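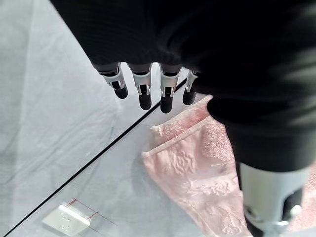

Zulmira Antunes

Threads > Student life > Exchange year

Search posts, people, topics

Some of you asked me how the host family program in Bostmont works, so I will write it in a thread. I am in my seventh month here. I lived in the dormitory for the first semester and I moved to a family in February.

First, the program is not automatic. When you accept your exchange place, the form asks only "dormitory yes/no". The host families are on another page, under Community Partners, and I did not find it until November.

The application is two pages plus a letter to the family. I wrote my letter four times. The first version sounded like a letter to a bank.

My coordinator, Mahlet Wako, read it and asked me, "Where is the part about what you eat for breakfast?" She was serious. The families want to know if you get up early, if you cook, if you are afraid of dogs. So I wrote that I eat toast standing up and that I like dogs but not big ones indoors.

Three weeks later I got the email. My family has a big dog and he lives indoors. His name is Katwood, like the street where they found him.

♡ 35

I want to be fair about the dormitory. It was good for meeting people, and Gonçalo Meireles from my program is still there and does not want to leave. He says he can go from bed to class in six minutes. I believe him, I have seen how he arrives.

But in the dormitory I was speaking Portuguese maybe half of the day. Gonçalo, me, two girls from Porto, always at the same table. My English for classes was improving and my English for normal life was not. I could explain a regression model and I did not know the word "colander".

Money. The room with the family costs me 773 dollars a month, with dinner included on the evenings when everybody is at home. The dormitory was a little cheaper but the meal plan was separate, and the meal plan closes during the breaks. Please check this. In the fall break I ate crackers and soup from a cup for four days.

The transport is the weak point. I take the bus from Clalon, which is the last stop, and the trip takes roughly 40 minutes in the morning. The last bus back is at 10:15 p.m. If there is a film evening on campus, I leave before the end. I still do not know how three of those films finish.

For the bus you can get the student card for the full 365 days, even if your exchange is only for ten months. I asked if there is a shorter one. There is, and it costs more. I did not ask again.

House rules. My family gave me a paper on the first evening, very polite, one side only. Shoes off, tell them by noon if you are not coming for dinner, laundry on any day except the day when the grandmother does hers. I was a bit offended by the paper for one hour and after that I was grateful for it.

What I did wrong: for the first two weeks I stayed in my room with the door closed, so I would not disturb. At home this is good manners. Here they thought I was unhappy. The mother called Mahlet to ask if they had done something!

Mahlet explained it to both sides. Now I study at the kitchen table until dinner and I close the door after. It was a small change and the house became much easier for everybody. The dog sleeps on my feet, he is extremely heavy.

♡ 2 replies

Somebody asked about changing families. It is possible. Armindo Coelho, who did the same exchange the year before me, changed after one month because his family had a new baby and there was no quiet hour in the house. He told the office, they found another place, and he still visits the first family and holds the baby.

You must tell the office early, though. Armindo waited until his midterms and he says this was a mistake – he slept in the library more than he studied in it.

About the university side: the family has no role in your grades or your credits, and they do not receive any report. My father was worried about this for some reason. The learning agreement stays between you, your home coordinator and the office here.

My home coordinator is Professor Arnaldo Simões and he needed one extra signature for the change of address. Send him the scan, not a photo from the phone. He will return the photo.

Things I would bring again: slippers, a small gift that is not fragile, the recipe for one dish you can really make. I made my aunt's rice with duck, but with chicken, and the grandmother asked for the recipe in writing. I had to convert everything to cups. I am not sure about the result.

Things I would not bring: the second suitcase.

The form for next year opens in February and the families choose in the order they get the letters, so do not wait like me. Put "host" in the subject of the email or it goes to the general inbox.

I have the bus now. If you asked something and I did not answer, write it under this post and I will look tonight after dinner.

♡ 61 · 14 replies · 9 shares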